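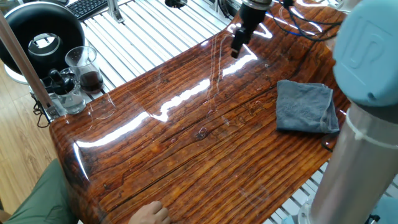
Gripper over the resin slab, cloth at the ready. Water drops on the gloss.

Prelto Wipe-Down Kit for school and club robot arms

Hello, and welcome to the page for the thing that ate my February. Prelto is a kit for clubs that have a small robot arm and want a proper job for it to do, something with a mess at the start and a clean surface at the end. I run the after-school robotics club in Ridudthorpe, and Mekerent is the name I sell the kits under (it's me, a spare room and a label printer). We'd done stacking blocks. We'd done sorting blocks. My lot were thoroughly sick of blocks, and one of them asked whether the arm could do the drying up, and off we went!

The task sounds tiny. Put a few drops of water on a shiny surface, get the arm to pick up a cloth, wipe, put the cloth down again. A child of four can do it. We spent 10 weeks on it and I have never seen a group argue so happily about where the edge of a cloth is.

What you get

A set of task cards, starting with "pick up the folded cloth and put it back where you found it" and working up to a full wipe with the puddle in a new place each time. Six microfibre cloths in grey. Two droppers. A score sheet pad, 60 sheets. A spiral-bound club leader's book, which I wrote in the evenings and which has a long bit in it about cables. A seasoned practice board with a clear gloss finish, big enough for most school arms to work over without reaching.

You don't get an arm, a gripper or a computer. I do get asked! The kit is meant to sit alongside whatever you've already got, and the cards never mention a particular make. Any arm that can reach down to a table top and hold on to a bit of fabric will do. If your gripper is very smooth at the tips, stick something grippy on it first, as cloth slides out of bare metal like a fish.

Why the surface is shiny

People ask why I don't just use a plain white board, and it's a fair question. On a plain white board it's far too hard for a camera to see clear water, and on a very plain dark one it's far too easy, and either way the club finishes in an afternoon and goes back to its phones. A glossy coat over wood grain is lovely and horrid. You get long streaks of light across it that look wetter than the water does. Our first go at finding the drops was a bit of code that looked for bright spots, and it wanted to wipe the reflection of the window, over and over, with great determination. We learned a lot from that window.

The fix is in card eight and I won't spoil it, but I will say it's worth moving your lamp about before you touch the code.

The board that comes in the kit is smaller and flatter than the big ridged slab we like to show off on. The slab is on long loan from Sandhu, the timber yard, and they'd like it back one day. It has cracks and knots and a rounded front edge and it's a pig to wipe evenly. If your club gets through all the cards, do go and find something like it. Charity shops are good for old trays and coffee table tops.

How a session runs in our club

We work in pairs. One of you does the drops and the score sheet, the other one runs the arm, and then you swap, no matter how well it's going. The water lives in a jar with the droppers standing in it, a little way back from the work. We have a rule about hands: hands can be on the table while we're setting up, and they come right off before anybody presses go. I shout "hands!" and they all shout it back at me and I expect the room next door loves that.

Fold the cloth the same way every time to begin with. I can't say this loudly enough. A neat flat fold gives the gripper a thick edge to pinch, and a scrunched one gives you a different problem on each go, which is brilliant fun in week seven and misery in week one.

Scoring goes by what's left behind. You get points for each drop gone, you lose points for smears, and you lose rather a lot if the cloth ends up on the floor. There's a bonus for putting it down flat. The best score any pair of ours has managed is 255, and they've written it on the cupboard door in marker pen, so I suppose it's official.

The cable bit

Short version of the long bit in the book. Before you run anything, move the arm slowly by hand or in its slow mode through the whole wipe and watch the cables the entire time. They should hang in a loose loop that never goes tight and never drags through the wet patch. Zip ties are your friend, snug but not strangling. Ours had a wire that was perfectly happy until the arm reached for the far corner, and then it wasn't. We re-did the lot and I bought biscuits.

Keep keyboards behind the work and well away from the droppers too. I've lost one already.

Is it right for your group?

I'd say from age eleven or so with a grown-up who's used the arm before. Younger ones can do the drops and the scoring and be very strict about it. Older students who want to train the arm from examples can use the same cards, and the last four were written with them in mind: they ask you to save every try, good and bad, and to write down what was different each time. Between them my group have now saved 3920 tries. A great many are rubbish and those turned out to be the useful ones.

You'll want a table you don't mind getting damp, an emergency stop that everyone can reach, and a lamp that moves.

Ordering

I pack kits at the weekend and post them at the start of the week. If you're a school and need an invoice first, just say so when you get in touch and I'll sort one out. Replacement cloths come in packs of six and the score pads can be bought singly. The practice board is heavy, so postage is a bit more than you'd think, sorry about that. If you already have a glossy board of your own, ask for the kit without it.

Wash the cloths on their own and skip the fabric softener. It makes them push water about instead of drinking it up, and your scores will go down and you'll blame the code.

Updated 5 May 2020: club nights are off for now, so I've put a home version of the first five cards together for anyone who has a little desktop arm in the bedroom. It comes free with any kit, or ask and I'll send it to you by email. The gloss board can be swapped for a baking tray turned upside down. Mind the rim.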